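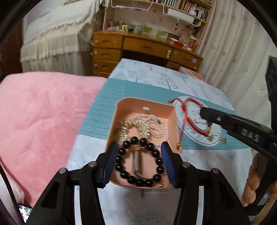 Bead stringing

Bead stringing is the practice of passing a thread, wire or cord through a row of pierced beads to make a necklace, bracelet, belt, set of prayer beads or other strand. It is one of the oldest methods of making jewelry and needs very few tools. The term is used for strands made in one line; work in which beads are joined side by side into a flat or shaped fabric is usually called bead weaving.

Materials

The choice of stringing material depends on the weight of the beads, the size and smoothness of the holes, and how the finished piece will be worn.

Silk is the traditional thread for pearls. It is soft, drapes well and holds a knot, but it stretches with wear and soaks up skin oils. Nylon thread behaves in a similar way and lasts longer. Both are sold on cards with a needle already attached, or on spools for workshop use.

Coated steel cable is made of fine strands of wire twisted together and covered in nylon. It resists cutting by beads with rough holes, such as many metal and stone beads. It can't be knotted neatly and is fastened with crimps.

Elastic cord is common in bracelets that are pulled on over the hand. It comes in two main types: a single clear strand, and a flat bundle of fine fibers. Both lose their stretch over time. Makers often stretch the cord by hand before stringing so that gaps don't open between the beads later.

Leather and waxed cotton are used for beads with large holes. They are often tied in sliding knots, which let the wearer change the length.

Bead sizes and strand length

Round beads are measured in millimeters across the widest point. The number needed for a strand is found by dividing the length of the strand by the size of the bead. A bracelet of 10-millimeter beads needs 17 of them to fill 170 millimeters. Large beads take up room on the inside of the wrist, so a bracelet of large beads must be longer than one of small beads to fit the same person.

Necklace lengths have trade names that differ somewhat between countries. In the United States, a choker sits at the base of the neck, a princess length falls just below it, and a matinee length reaches the upper chest. Opera and rope lengths are longer still and may be worn doubled.

A strand in which all the beads are the same size is called uniform. In a graduated strand, the largest bead is at the center and the sizes get smaller toward the clasp. Graduated strands are laid out in full before stringing, usually on a board with a curved groove.

Knotting

In a knotted strand, a single overhand knot is tied between each pair of beads. The knots keep the beads from rubbing against each other and limit the loss if the thread breaks. They also add to the length, and a strand restrung with knots will be longer than the same beads strung without them.

Each knot is slid up against the bead with an awl, a needle or a pair of fine tweezers before it is pulled tight. A knot that closes too early can't easily be moved and is normally cut out. Very small beads are often strung without knots, or with knots only near the ends.

Fastenings

Strands may be closed with a clasp or made as an unbroken ring. Common clasps include the lobster, the spring ring, the toggle, the box and the magnetic clasp. A toggle needs some slack to open and close, and the last few beads beside it are usually small enough to pass through the loop.

Thread is joined to a clasp by knotting it around a loop, often inside a coil of fine wire known as French wire or gimp, which protects the thread from wear. Cable is passed through a crimp bead and back on itself, and the crimp is then flattened or folded with pliers. Elastic bracelets are closed with a surgeon's knot, which may be sealed with a drop of glue and hidden inside a bead.

Wear and restringing

Signs that a strand needs restringing include gray or fuzzy thread, visible gaps, and beads that turn or slide freely between knots. Perfume, hair spray and lotion speed up the decay of silk and can damage the surface of pearls. Strands are best stored flat, as hanging stretches the thread.

Restringing is a common service of jewelry shops. The old strand is normally cut between beads one at a time, with the order kept on a grooved board, and the holes are cleared of old thread before work begins.

Teaching and local practice

Bead stringing is widely taught in evening classes and craft groups. The Erthorpe Bead Circle holds a course each March, built on a set of lessons by Kerstin Isaksson. Students begin with an elastic bracelet, go on to a crimped necklace and finish with a knotted strand of 80 beads. Her handbook, The Plain Strand, runs to 344 pages and has six chapters, two of them on knotting. It was issued by Grostum, and the revised edition is dated 2018-06-21.

See also

Bead weaving
Clasp
French wire
Pearl
Prayer beads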